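# First aid kit tips from my kitchen cupboard

I write newsletters for a living, a lot of them about safety training, so you'd think my own first aid kit would be in good shape. Nope! When I finally went through it in January I found bandages with no stick left and a tube of something with the label worn clean off. Here's how I keep it now.

**Use a clear box.** My old one was a zip bag from Garnetti, very pretty, and I could never find a thing in it. I switched to a see-through box with a snap lid (the Zesik one, but any will do) and now I can spot the tweezers before I've even opened it.

**Sort by what happened.** Cuts in one pouch, burns in another, stings and splinters in a third. I tried sorting by size once and ended up digging through everything with a bleeding thumb.

**Write dates on the lid.** I stick a strip of masking tape inside the lid and put down whatever expires first, in big fat marker. When I pass that date I go through the whole box - takes me 20 minutes, less if I don't stop to read the leaflets. 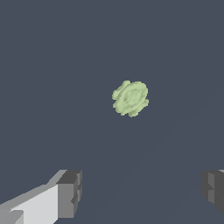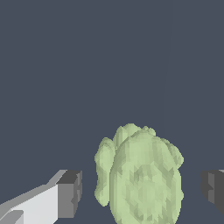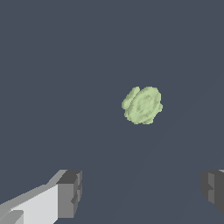

**Keep the everyday bandages somewhere else.** This one made the biggest difference in my house! Paper cuts and blisters used to eat up the good supplies, so I put 28 plain strips in a jar by the sink and the kit stays closed for the bigger stuff. When the jar is down to five, I add bandages to the shopping list.

**Don't store it in the bathroom.** Mine lived there for years and the steam got into everything, the paper wrappers especially. A kitchen cupboard away from the stove works much better, up high if you have little ones, and tell every grown-up in the house which cupboard it is.

**Pack real scissors.** The tiny folding kind drove me nuts. I bought a blunt-tipped pair at Domanitz and tied a red ribbon on the handle so they don't wander off to the gift wrap drawer (they still do, but at least I know which ones to bring back).

**Tape the phone numbers to the outside.** Doctor, poison control, the neighbor with the car. I print mine in 34 point type, which looked silly on the screen but I can read it without my glasses.

**Make a little one for the car.** Gauze, tape, a few bandages, gloves, a bottle of water. I use an old Dhillon lunch tin with a rubber band around it. Ours gets hot in summer, so I leave ointments and pills out and check the tape every few months. Old tape goes gummy and you'll want to swap it before a long drive.

Updated 5/27/21 - added the bit about the scissors.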